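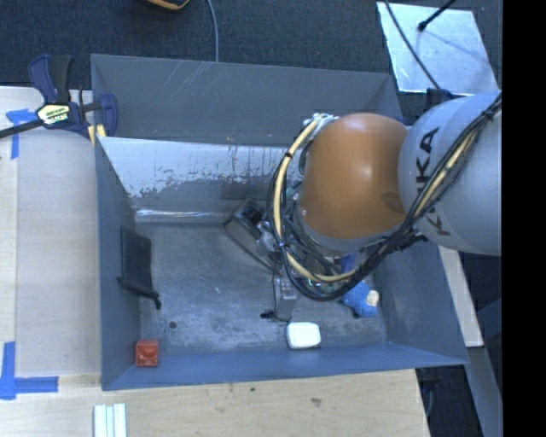 The arm over the gray bin, with four pieces in it.

September, just after nine in the evening. Feet up, tea going cold, trying to get this down before I forget the order of it.

The picking arm ran most of the shift. Wajid Yousafzai had it on mixed returns, the small stuff that comes back from Vostlow in no kind of order. Blocks, flat black things, bits with rounded corners. For six years that bin was my job, or mine and Asif's. You leaned over, you picked a piece out, you looked at it, you put it where it went. Now the arm leans over and I stand at the screen on the other side of the aisle.

The screen said 1,543 at the end. Our old sheet, with two of us on it and a decent day, came out a bit better than that, but the arm doesn't go to lunch and it will do a night if they let it. Talha Gondal told us at the morning meeting that the plan is 3,045 a day across both shifts by the end of the year. He read it off his phone. Asif asked whether that was with people or without. Talha said with, and then said "different people doing different things," and went on to the parking.

What I do now is this. I bring the bins over and clamp them. I clear what the arm gives up on. When it gives up on the same piece twice it stops and waits, and I go in with the key, take the piece out by hand and write down what it was. Flat things against the wall are the worst. It comes at them from above and there is nothing for it to get hold of. I said to Wajid that when I did it I would just tip the piece down with one finger first. He wrote that down, which I hadn't expected. He says Prururar can put it in as a move, a push before the pick. So that one is mine, I suppose, if it goes in.

My back is better. I should put that here because I complain about the rest. I used to come home and lie on the floor before I could eat, and I haven't done that since summer. Hammad Orakzai says the same about his shoulder, and he was against the whole thing louder than anyone.

What I miss is the talking. With two of you at a bin you talked all day and didn't notice. Asif went over to labels three weeks ago and I see him at lunch, and we both sit there a bit tired and look at our food. At the screen I'm on my own. You can't go far from it and you can't really do anything else — it wants you about every quarter of an hour, never when you expect.

The other thing is the pay grade. Operators on the Nusance line get 400 more a month than pickers. I am doing what they do, and my slip still says picker. Shoaib Baloch has the same on his. We went up to the office together after the break and were told it is being looked at. Shoaib asked by who. We are to come back when Qureshi has sent the training papers, and then there is a test, 2 hours, on a computer. I haven't sat a test since school. Shoaib says we can go through the manual together at his place, his wife won't mind.

The paint on the slope inside the bin is worn right through to silver. I noticed it this afternoon while I was waiting.

Early start tomorrow. Need to take the other gloves and ask Wajid for a spare key, mine sticks.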